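The Open Morning at Saragih House
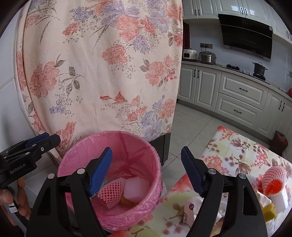
The kitchen station, with the lined bin beside the table.

Visitors to the Plenex demonstration were received at 9 on Monday and asked to remain behind the tape. Mr Arif Sumampouw, representing Erkus, read the notice of conduct twice. The exercise was the clearing of a kitchen table by means of hand-held grippers.

An elderly lady enquired whether the fruit net would be kept. Mr Sumampouw consulted his papers. The matter was not provided for.

"My husband kept them all," she said. "We had 436."

The question was entered in the minutes, and the party proceeded to tea.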